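선반에서 교구 상자를 꺼내는 팔, 공유 작업장에서 만들기
라레메로 작업장의 두 사람이 양팔 로봇 '플렐로너'를 손보는 과정 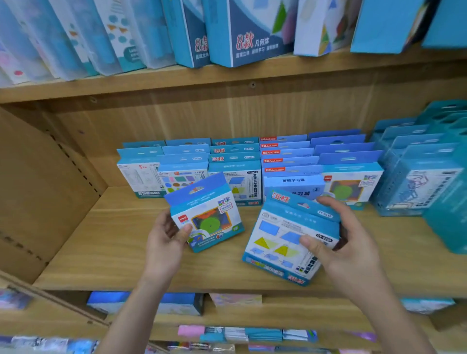 오스문 엥에브레트센은 걸이 구멍이 있는 포장을 싫어한다. 상자만 놓고 보면 네모반듯한데 위쪽에 얇은 판이 솟아 있어서, 카메라가 높이를 잘못 읽기 때문이다. 칠교나 자석 도형, 면적 학습 교구처럼 초등 수학 시간에 쓰는 물건은 이런 포장에 든 것이 많다. 한 칸에 앞뒤로 겹쳐 세워 두면 걸이판이 계단처럼 올라가고, 팔은 맨 앞의 상자를 잡으려다 뒤쪽 걸이판을 친다.

그와 오스발도 펠레그리니가 만드는 로봇의 이름은 플렐로너(Pleloner)다. 교구를 학교에 빌려주는 작은 업체 보츠카(Wodska)의 선반에서 주문받은 상자를 꺼내 바구니에 담는 것이 목표다. 작업은 공유 작업장 라레메로(Rallemero)의 안쪽 방에서 한다. 월 회비를 내면 레이저 절단기와 작은 선반, 드릴 프레스를 쓸 수 있고, 큰 물건은 허락을 받아 벽 쪽에 세워 둘 수 있다. 두 사람은 퇴근하고 저녁 7시쯤 모여 문을 닫는 시간까지 일한다.

엥에브레트센은 본업이 승강기 정비다. 기계 쪽을 맡는다. 펠레그리니는 인쇄소에서 색 교정 프로그램을 다루다가 지금은 집에서 외주 일을 한다. 카메라와 소프트웨어는 그의 몫이다. 둘은 같은 작업장에서 각자 다른 것을 만들다가 만났다. 엥에브레트센은 접이식 작업대를, 펠레그리니는 필름 스캐너를 만들고 있었다. 작업대는 지금 로봇의 받침으로 쓰이고 스캐너는 완성되지 않았다.

왜 팔이 두 개인가

처음 설계에는 팔이 하나였다. 재료비도 덜 들고 계산도 단순하다. 팔 하나로 상자를 꺼내는 데까지는 그럭저럭 됐다. 문제는 꺼낸 다음이었다. 빽빽하게 세워 둔 포장 하나를 빼면 옆의 것이 기울고, 기운 상자가 앞으로 넘어지면서 다음 동작의 자리를 막았다. 사람은 한 손으로 빼면서 다른 손으로 옆을 받친다. 두 사람은 보츠카 직원이 주문 상자를 챙기는 모습을 오후 내내 지켜본 뒤 팔을 하나 더 달기로 했다.

직원들은 생각보다 두 손을 제각각 썼다. 작은 상자는 아래를 받치고 엄지로 앞면을 눌러 들었다. 큰 포장은 옆 모서리를 감싸 쥐었다. 비스듬하게 들어 올려 뒤집어 보는 일도 잦았다. 펠레그리니는 이때 적은 쪽지를 아직 모니터 옆에 붙여 두었다. 쪽지에는 '아래 받침, 옆 감싸기, 당기고 나서 돌리기'라고 적혀 있다. 플렐로너의 기본 동작은 거의 이 순서를 따른다.

팔의 뼈대는 알루미늄 각관이다. 관절에는 중고로 산 스텝 모터와 벨트 감속기를 썼다. 감속기 풀리는 직접 깎았는데 첫 번째 것은 축 구멍이 비뚤어져서 버렸다. 어깨 관절에는 무게를 덜어 주는 스프링을 달았다. 전원이 나갔을 때 팔이 떨어지지 않게 하려는 것이다. 엥에브레트센은 이 부분만큼은 양보하지 않았다. 승강기 일을 하면 전기가 끊긴 뒤의 상태를 먼저 생각하게 된다고 한다.

"모터가 멈추는 건 괜찮습니다. 멈춘 다음에 뭐가 움직이느냐가 문제죠."

모터를 돌리는 보드는 작업장에서 알게 된 회원이 설계해 소량으로 나눠 준 것으로, 두 사람은 이것을 천(Cheon) 보드라고 부른다. 설명서가 두 장뿐이라 배선을 익히는 데 시간이 걸렸다. 대신 전류 제한을 소프트웨어로 세밀하게 바꿀 수 있다. 손가락이 상자를 너무 세게 누르지 않게 하는 데 이 기능을 쓴다.

손가락

집게는 여섯 번 고쳤다. 첫 번째는 3D 프린터로 뽑은 평평한 판 두 장이었다. 코팅된 종이 상자에서 미끄러졌다. 고무를 붙이자 잘 잡혔는데 이번에는 놓을 때 상자가 달라붙었다. 바구니 위에서 집게를 벌려도 한쪽 고무에 상자가 매달려 있다가 늦게 떨어졌다.

다음은 흡착판이었다. 매끈한 상자에는 좋았다. 앞면에 투명한 창이 있는 포장에서는 결과가 나빴다. 창의 필름이 얇아 안쪽으로 휘거나 부풀면서 공기가 샜다. 창이 없는 곳을 골라 붙이면 되지만, 그런 자리가 좁은 상품이 많았고 걸이판에는 구멍이 있었다. 펠레그리니는 창의 위치를 알아내는 프로그램을 짜려다가 그만두었다. 빛이 반사되면 창 안쪽의 도형까지 경계로 잡혔다.

지금 쓰는 손가락은 아랫면을 받치는 짧은 턱과 앞면을 누르는 엄지로 되어 있다. 턱의 두께는 5mm다. 상자를 살짝 뒤로 기울여 앞쪽 바닥을 띄우고 그 틈으로 턱을 밀어 넣는다. 엄지 끝에는 실리콘을 얇게 발랐고, 붙지 않도록 겉에 활석 가루를 문질렀다. 가루는 며칠에 한 번 다시 발라야 한다. 엥에브레트센은 이 점을 못마땅해하며 표면에 무늬가 있는 실리콘을 새로 부어 보는 중이다.

턱을 넣으려면 상자를 먼저 기울여야 하고, 기울이려면 위쪽을 밀 것이 필요하다. 여기에 다른 팔이 쓰인다. 오른팔이 걸이판 바로 아래를 밀고 왼팔이 턱을 넣는다. 왼팔이 상자를 들고 빠지면 오른팔은 그 자리에 잠깐 남아 옆 상자를 받친다. 이 '잠깐'의 길이를 정하는 데 저녁을 여러 번 썼다. 짧으면 상자가 넘어지고, 길면 두 팔이 돌아 나오는 길에서 만난다.

글자를 읽는 일

보츠카의 교구는 포장이 서로 닮았다. 같은 회사의 제품은 바탕색과 글자체가 같고 안에 든 도형의 모양이나 코드 끝자리만 다르다. 수입 교구는 중국어로만 적힌 것이 많아서 직원들도 처음에는 그림과 코드를 보고 골랐다고 한다. 자석이라는 뜻의 '磁性'은 금세 익혔다. 자석이 든 것과 안 든 것을 섞어 보냈다가 학교에서 연락을 받은 적이 있어서다.

펠레그리니는 문자 인식부터 시도했다. 정면으로 찍은 사진에서는 코드가 잘 읽혔다. 선반에 세워 둔 상태에서는 달랐다. 걸이판이 겹쳐 코드의 앞부분만 보이고 끝자리는 가려졌다. 제품을 구분하는 데 필요한 것은 하필 끝자리였다. 색과 무늬로 상품을 구분하는 방식도 써 봤지만, 저녁에 작업장 형광등을 켜면 연한 파랑과 청록이 서로 바뀌어 나왔다. 색 교정이 본업이었던 사람에게는 꽤 거슬리는 일이었다.

결국 절차를 바꾸었다. 선반에서는 후보만 고르고, 확인은 꺼낸 다음에 한다. 팔이 상자를 들어 카메라 앞으로 가져온 뒤 앞면과 코드를 읽는다. 맞으면 바구니에 넣고, 아니면 옆의 임시 받침에 내려놓는다. 거꾸로 들린 포장도 있으니 글자는 위아래 방향을 모두 시험한다. 한 상자에 걸리는 시간은 늘었다. 보츠카 쪽에서는 느려도 좋으니 틀린 것을 보내지 않는 쪽이 낫다고 했다.

훈련에 쓸 자료도 직접 모았다. 두 사람이 번갈아 상자를 꺼내고 넣으면서 영상을 찍고, 어느 순간에 무엇을 잡았는지 표에 적었다. 지금까지 쌓인 기록은 2,319건이다. 표에는 비고 칸이 있는데 초반에는 농담이 적혀 있다가 뒤로 갈수록 '미끄러짐', '걸이판', '다시'가 대부분이 된다. 펠레그리니는 비고 칸의 말이 제각각이라 나중에 정리하느라 애를 먹었다. 지금은 정해 둔 낱말만 고를 수 있게 해 두었다.

선반부터 다시

로봇을 고치는 것보다 선반을 고치는 편이 빠른 경우도 있었다. 시험용 선반은 보츠카의 것과 같은 나무 제품으로 구했다. 옆판에 작은 구멍이 줄지어 있어 칸 높이를 옮길 수 있다. 엥에브레트센은 가운데 칸의 위쪽을 넓혀 손목이 들어갈 공간을 만들었다. 그만큼 아래 칸이 낮아져서 그 칸에는 상자를 눕혀 두었다. 눕힌 상자는 지금의 손가락으로 집지 못한다. 당분간은 사람이 꺼내기로 했다.

맨 위 칸도 아직 로봇의 일이 아니다. 입체 도형이 든 큰 상자는 무겁고, 팔을 끝까지 뻗은 자세에서는 어깨 벨트가 한 칸씩 튄다. 더 넓은 벨트로 바꾸면 풀리도 다시 깎아야 한다. 엥에브레트센은 풀리 도면을 그려 두었지만 재료를 아직 주문하지 않았다.

가운데 칸에는 얇은 칸막이를 넣어 보기도 했다. 상자가 덜 넘어졌고 성공률도 올랐다. 하지만 보츠카 직원들이 불편해했다. 포장 두께가 제각각이라 칸막이를 자꾸 옮겨야 했고, 바쁠 때는 빼서 선반 위에 올려 두었다. 두 사람은 칸막이를 포기하고 앞쪽 끝에 낮은 턱만 남겼다. 이 턱도 한 번 낮췄다. 처음 높이에서는 왼팔의 손가락 마디가 걸렸다.

돈과 시간

재료비는 두 사람이 반씩 냈다. 가장 비싼 것은 깊이 카메라였고, 그다음이 베어링이었다. 모터는 폐업한 자수 공장에서 나온 것을 묶음으로 샀다. 그중 몇 개는 축이 휘어 있어 부품용으로 빼 두었다. 보츠카는 돈을 내지 않는 대신 포장이 찌그러져 빌려줄 수 없게 된 교구와 빈 상자를 보내 준다. 빈 상자는 무게가 달라서 그대로는 쓸 수 없다. 안에 판지와 나사를 넣어 무게를 맞춘 뒤 테이프로 봉한다.

작업장 규칙 때문에 밤새 돌리는 시험은 할 수 없다. 움직이는 기계 옆에는 사람이 있어야 한다. 방 앞에는 비상 정지 단추가 있고, 두 사람은 손에 드는 단추를 하나 더 만들었다. 선이 길어 발에 걸리는 바람에 지금은 천장에서 늘어뜨려 쓴다. 3월에는 옆방에서 목공 수업이 이어져 먼지가 카메라 앞 유리에 앉았다. 한동안 인식 오류의 원인을 코드에서 찾다가, 유리를 닦은 날 오류가 줄어든 것을 보고 알았다.

시험은 주문서 하나에 15개 품목을 넣고 한다. 보츠카가 학교 한 반에 보내는 양과 비슷하게 맞춘 것이다. 전부 사람 손을 빌리지 않고 담은 날도 있고, 둘째 상자에서 멈춘 날도 있다. 멈추는 자리는 대개 비슷하다. 칸의 오른쪽 끝, 포장이 뒤까지 겹쳐 서 있는 곳이다. 앞의 것을 빼면 뒤의 걸이판이 딸려 나온다. 펠레그리니는 빼기 전에 상자를 좌우로 살짝 흔드는 동작을 넣었다. 효과는 있는데 옆줄까지 흔들린다.

두 사람의 의견이 갈리는 곳도 여기다. 엥에브레트센은 오른쪽 끝을 비워 두자고 한다. 손이 들어갈 틈이 있으면 흔들 필요가 없다는 것이다. 펠레그리니는 보츠카의 선반에 빈자리가 없다는 점을 든다. 학기 초에는 교구가 나가서 헐렁하지만 방학에는 모두 돌아와 끝까지 찬다. 점검과 분류가 몰리는 것도 그때다.

비슷한 것을 만들려는 사람에게

작업장에 구경 오는 사람들은 부품 목록을 자주 묻는다. 엥에브레트센은 목록을 종이로 뽑아 문에 걸어 두었다. 다만 모터와 감속기는 구할 수 있는 것에 맞춰 설계를 바꾸라고 권한다. 자기들도 그렇게 했고, 같은 모터를 다시 살 방법도 없다. 팔 길이는 선반 깊이를 재고 나서 정하는 편이 좋다. 플렐로너의 첫 팔은 안쪽 벽에 닿지 않아 각관을 새로 잘랐다.

펠레그리니는 영상 기록을 첫날부터 남기라고 한다. 잘된 동작보다 실패한 동작을 볼 일이 많다. 파일 이름에는 어떤 손가락을 달았는지도 적어야 한다. 그는 집게를 바꾸던 시기의 영상 일부를 구분하지 못해 훈련에서 뺐다. 조명도 손대지 않는 편이 낫다. 굳이 바꾼다면 바꾼 날을 적어 둔다.

배선은 관절마다 여유를 주고 접히는 쪽에서 고정한다. 왼쪽 팔꿈치의 선은 두 번 끊어졌는데 모두 같은 자리였다. 지금은 그 부분만 부드러운 실리콘 전선으로 바꾸고 커넥터를 달아, 끊어져도 팔을 분해하지 않고 갈아 끼운다.

다음 일정은 보츠카 창고에서 하는 시험이다. 바퀴 달린 받침을 새로 용접해야 하고, 창고 바닥이 문 쪽으로 기울어 있어 다리 높이도 맞춰야 한다. 날짜는 정하지 않았다. 취재한 날 저녁에는 엥에브레트센이 새로 부은 실리콘 손가락을 틀에서 떼어 냈다. 한쪽 모서리에 기포가 들어가 있었다. 그는 그대로 달아 보자고 했고, 펠레그리니는 파일 이름에 붙일 번호를 하나 올렸다.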